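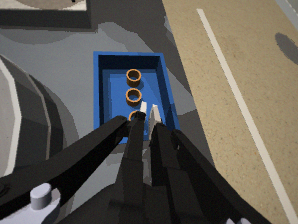 **3.2 Vertical terms on the page and in depicted space**

Speakers who describe a picture can anchor a term such as *above* in one of two ways. In the page reading, the term refers to position on the sheet or screen, so that whatever lies closer to the top margin is above. In the depicted reading, the term refers to the space that the picture represents, and *above* requires a difference in height. The two readings agree for most everyday pictures of walls, shelves and trees, and they separate when the viewpoint is raised. Figure 2 is of this second kind: the three orange rings stand in a nearly vertical row on the page, yet all of them are inside the same blue tray, and a speaker who follows the depicted reading should prefer *behind* or *beyond* for the ring nearest the top. Earlier work on vertical terms has mostly used line drawings with a level viewpoint, in which the contrast cannot arise. We therefore treat the choice between *above* and *behind* as the main dependent measure in what follows.

The written task was given to 30 adult speakers of English at the Temgate site. Each speaker completed two sessions, one in the morning and one after 4 p.m., with the order of pictures reversed in the second. Speakers typed a single sentence for each picture and were told only that another person would have to find the named object from the sentence. No model sentence was given. Pilot work had shown that even one model containing a preposition raised the use of that preposition for the rest of the session, and this carryover did not fade when unrelated pictures were placed in between.

Sentences were coded by the first author using the scheme of Ako, with one change. The Ako scheme places *at the top* and *at the back* under a single heading for edge terms. We split them, because *at the top* patterns with *above* in our material and *at the back* patterns with *behind*. Sentences that used a distance term with no direction (*the farthest one*, *the last one*) were coded as open and left out of the main analysis. Ordinal terms were kept only when the sentence also fixed a starting point. A sentence such as *the third one from the top* was coded as a page reading; *the third one* alone was open. Sandamali Ekanayake coded a random subset of 300 sentences without access to the first set of codes. Most of the disagreements involved the word *up*, which some speakers use for movement away from the body along a flat surface, as in *up the road* or *up the table*. After discussion, *up* was given a code of its own.

Mixed sentences need a separate comment. A speaker may write *the one behind, at the top*, where the two terms point to the same object but belong to different readings. Such sentences could be taken as evidence that the speaker holds both readings at once, or as a repair in which the second term replaces the first. Typed responses do not settle the matter, although the keystroke logs help a little — a long pause before the second term is more easily explained as a repair. We counted a mixed sentence under its first term and marked it, and the analysis in Section 4 is reported with and without the marked items.

Two limits of the design should be noted. First, the task is written. In speech, a pointing gesture often removes the need for a vertical term, and the rate of *above* in conversation may be lower than the rate found here. The Dissanayake recordings, which pair speech with video of the hands, would be a suitable source for a comparison, but their pictures are all of the level kind. Second, screen position was not controlled beyond the use of an upright monitor. A picture lying flat on a desk places its upper margin away from the reader, and for such a reader the page reading and the depicted reading are again hard to tell apart. Eight speakers in the Florkska pilot worked from printed sheets, and their sentences contained more open responses than those of the screen group. The pilot group was too small for this difference to be tested, and its responses are not included in the counts below.

The statistical model takes the coded reading as its outcome, with viewpoint, session and their interaction as fixed effects. Random intercepts were fitted for speaker and picture. Slopes for viewpoint were allowed to vary by speaker — a model without them fit clearly worse — but slopes for session were dropped when the full model failed to converge.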